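Trestard Twin Bin Station for Robot Picking
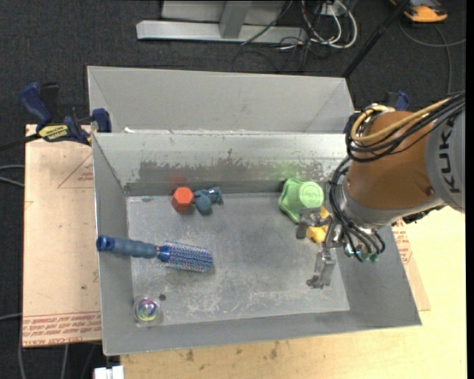 The twin bins clamped to our workshop table, with the arm working in the front one.

The Trestard is a bin station for people who build a picking cell at home or in a shared workshop. We make it in Unthorpe, in small batches. You get two sheet-metal bins with sloping walls, which stand one behind the other and share a long edge. The arm, the gripper and the clamps are not in the box.

Why sloping walls? In our first version the walls were straight, and small things went into the corner and stayed there. With a slope, a finger can come down beside the object and there is still some space for the wrist. It is not perfect – flat things like a playing card are still difficult.

What we put in the bins
For testing we like objects that do not resemble each other. A round hairbrush is a very good one, the bristles and the handle ask for two different grips. Something clear is also useful, as many depth cameras have trouble with it. Please expect that bare metal gives soft reflections of bright objects. If your vision software does not like this, order the matte gray coating.

Mounting
Put the station on a firm table and fix it with bar clamps at the rim. We use blue ones, any good clamp will do. Sheets of acrylic beside the bins make a flat area, and you can leave the protective paper on. Lead the hoses and cables of the arm high over the wrist, with enough slack for a full turn.

Details
Order name: Wanda (bare metal) or Lương (matte gray coating)
Length of each bin: 517 mm
Wall height: 70 mm
Parts in the box: two bins, joining strip, screws, paper drilling template
Price of the coating: 39 extra

The metal gets scratches and worn spots with use. Wipe it with a dry cloth. Orders that reach us before Thursday noon are packed in the same week.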